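모바일 퍼즐 게임 Grilach 기기 변경 후 스테이지 기록이 사라짐

분류: 게임 > 모바일 > 저장 데이터
작성자: 하서아
답변 3개

태블릿을 바꾸면서 Grilach를 다시 설치했습니다. 이전 기기에서는 128스테이지까지 진행한 상태였고, 새 기기에서는 튜토리얼부터 시작됩니다. 게임 내 계정은 Bullness 계정으로 연동했고 양쪽 모두 같은 메일 주소로 로그인되어 있습니다. 구매한 테마 팩은 정상적으로 복원됐습니다. 스테이지 기록과 일일 퍼즐 점수만 없습니다. 이전 기기는 초기화하지 않았고 게임도 지우지 않았습니다. 앱 버전은 양쪽이 동일합니다.

시도한 것: 재로그인, 캐시 삭제, 재설치. 결과는 모두 같습니다.

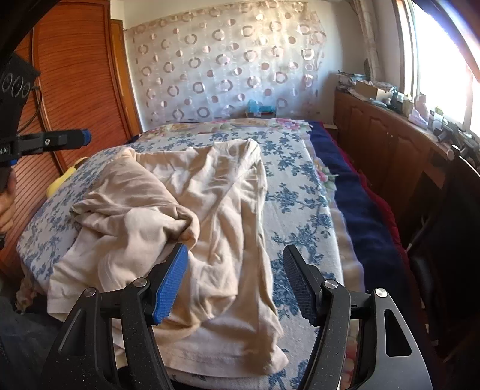 저장 슬롯이 여러 개일 때 새 기기는 어느 슬롯을 먼저 불러옵니까?

번호가 가장 낮은 슬롯을 먼저 불러옵니다. 슬롯은 계정당 3개이고, 마지막으로 플레이한 슬롯 정보는 서버가 아닌 기기에 저장됩니다. 이전 기기에서 2번이나 3번 슬롯을 썼다면 새 기기에서는 비어 있는 1번이 열립니다.

답변 1 (노혜진) / 채택됨

구매 내역과 진행 기록은 저장 위치가 다릅니다. 테마 팩은 스토어 영수증으로 복원되므로 테마가 살아 있다고 해서 클라우드 저장이 동작한다는 뜻은 아닙니다. 다음 순서로 확인하십시오.

1. 새 기기에서 설정 > 데이터 > 슬롯 선택으로 들어가 나머지 슬롯을 확인합니다.
2. 전부 비어 있으면 새 기기의 게임을 완전히 종료합니다. 튜토리얼을 더 진행하지 마십시오. 빈 기록이 최신 기록으로 업로드될 수 있습니다.
3. 이전 기기에서 게임을 열고 같은 메뉴의 "마지막 동기화" 시각을 봅니다. 시각이 표시되지 않으면 한 번도 업로드되지 않은 것입니다.
4. "지금 업로드"를 누르고 완료 문구가 나올 때까지 화면을 켜 둡니다. 제 경우 거의 15분 걸렸습니다.
5. 새 기기에서 게임을 열고 "서버 데이터 사용"을 선택합니다. "이 기기 데이터 사용"을 고르면 덮어쓰기가 되고 되돌리는 메뉴는 없습니다.

일일 퍼즐 점수는 별도 테이블이라 첫 일일 퍼즐을 열어야 갱신됩니다. 1월 업데이트 이전의 점수는 순위표에만 남고 개인 기록 화면에는 나오지 않습니다.

답변 2 (yook_puzzle)

저도 같은 증상이었는데 그냥 처음부터 다시 했습니다. 앞쪽 스테이지는 금방 깹니다.

답변 3 (Warkimham)

메일 주소가 같아도 로그인 방식이 다르면 별개 계정으로 잡힙니다. 메일 직접 로그인과 스토어 계정 로그인은 합쳐지지 않습니다. 설정 맨 아래의 플레이어 ID를 두 기기에서 비교해 보세요. ID가 다르면 슬롯을 아무리 바꿔도 안 나옵니다.

댓글 (하서아)

플레이어 ID는 같았고, 기록은 2번 슬롯에 있었습니다. 일일 퍼즐 점수도 한 판 열고 나서 표시됩니다.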